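FOR RELEASE: July 2019

Markden pauses laundry task on Vadside two-arm robots after grip release fault

PRERITZ - Markden has switched off the laundry task on all 249 Vadside two-arm robots now in use after one of the machines failed to let go of a piece of clothing and kept pulling on it. The person working near the robot was not hurt. A small side table was knocked over and the garment was torn.

The task will stay off until a software fix and a hardware check are finished. The company expects to start turning it back on in August, one site at a time.

Owners do not need to unplug their robots. Other tasks, including wiping surfaces and carrying closed boxes, use a different grip setting and are not affected.

What happened

The fault took place at a Markden test home in Preritz. The robot was moving clothes between a laundry basket and a seat. A sleeve had caught on the leg of a side table. The right arm lifted, met resistance and should have stopped and opened its gripper. It continued to lift.

The limit for pulling on cloth is 20 newtons. The robot's log shows a peak of 58 newtons before the arm stopped. Uwe Haberkorn, the operator on duty, pressed the stop button when he saw the table tip. The arm held still, but the gripper stayed closed, and the garment had to be worked free by hand after the power was turned off.

"The stop button did its job and the arm quit moving," said Haberkorn. "The gripper is built to stay shut when power to the arm is cut, so it won't drop things. In this case the cloth was stretched tight and I had to wait for the joints to be safe before I could get it out."

Cause

Markden's engineers found two problems that happened together.

The first is in Lei, the control software that runs both arms. When a robot switches from picking up an item to laying it out flat, Lei loads a new set of limits. If one gripper is still closing at that moment, the new pull limit can be skipped for that arm and the higher limit for carrying boxes stays in place. The other arm gets the right value. No warning is shown.

The second is a loose strain relief on the wrist cable of the robot in Preritz. The cable could move enough to break the signal from the force sensor for short periods. Lei treats a missing reading as the last good reading, so the arm acted as if the load had not gone up.

"Either one of these alone should have ended with a stopped arm," said Janaína Brandão, who leads the safety group at Markden. "We tested for a lost sensor signal and we tested for a wrong limit. We did not test for both in the same second. That was a gap in our test plan and we have closed it."

A search of stored logs turned up 22 other cases in which the pull limit was skipped. In those cases the sensor signal was good and the load stayed low. None led to damage or to a report from an owner. The cases came from several software versions, the oldest from the first release that included the laundry task.

What is being changed

Lei will now check the limits on both arms before any move begins and again each time the task changes step. If the two arms do not agree, both stop. A missing force reading will count as a fault after a very short gap, and the arm will hold its position until an operator clears it.

A new release control is also being added. After a stop, the operator can open either gripper from the tablet without starting the arms. The control needs two presses and works on one gripper at a time.

Field staff will inspect the wrist cables on every robot. They will check the strain relief, the plug at the camera and the slack in the cable when the arm is fully bent. Any cable that can reach a basket or a piece of furniture in a way that could snag will be routed again or replaced. There is no charge for the visit or for parts.

"Cloth is hard on a robot because it catches on things you don't expect," said Nilton Mamani, field service manager. "We are asking our people to run the arms through the whole laundry cycle with the covers off and watch the cable the entire time. It is slow work and we have told customers to allow a full morning."

Testing

The new version of Lei is being run in the Preritz test home. The work includes taking clothes out of a perforated plastic basket, laying them on a padded ottoman and putting them back. In some runs the garment is tied down with a cord so that it cannot come free. In others the force sensor is unplugged by the test crew while the arm is lifting.

Shengli Pan, who wrote the revised limit check, said the early runs are going as planned, but more are needed with heavy items such as wet towels and jeans. Results will be sent to customers before the task is turned back on.

Advice for owners and operators

Do not try to turn the laundry task back on from the service menu.

If a robot is holding cloth when it stops, do not pull on the cloth. Press the stop button, turn off the main power and wait for the status light to go out. Then open the gripper fingers with the hand lever on the wrist.

Keep children and pets out of reach of the arms whenever the robot is on.

If you see a wrist cable that hangs loose, is taped or looks worn, stop using that robot for all tasks and call field service.

Owners who have seen a gripper stay closed when it should have opened are asked to report it, even if it happened some time ago. Please have the unit number ready. The log will be copied at the visit.

"We would like to hear about the small ones too," said Nipon Meesuk, head of customer support. "A robot that hung on to a sock for a few extra seconds is useful to us."

About Markden

Markden designs and builds the Vadside line of two-arm robots for homes and small care facilities. The company is based in Preritz, where it runs a workshop and a furnished test home.

Media contact: Nipon Meesuk, Customer Support and Press, Markden, Preritz

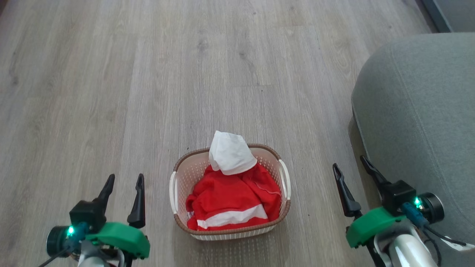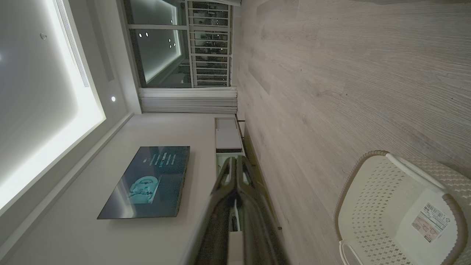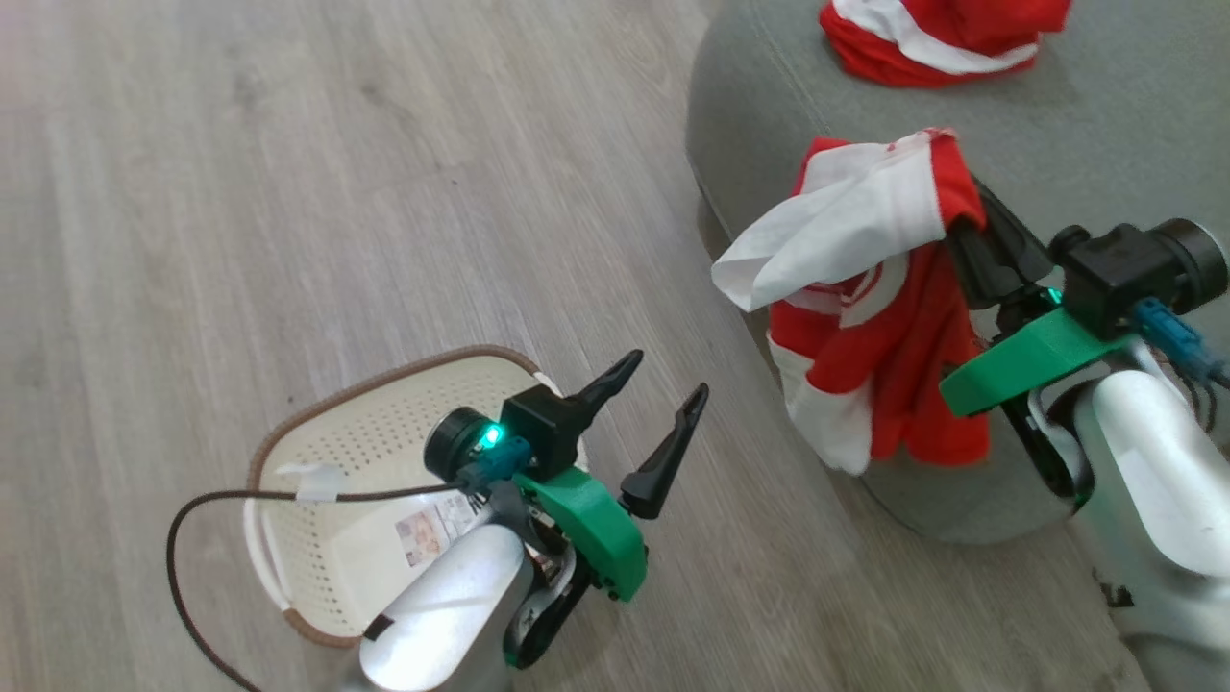
The laundry task. In the last picture, the right gripper is closed on a red and white garment at the ottoman and the left gripper is open.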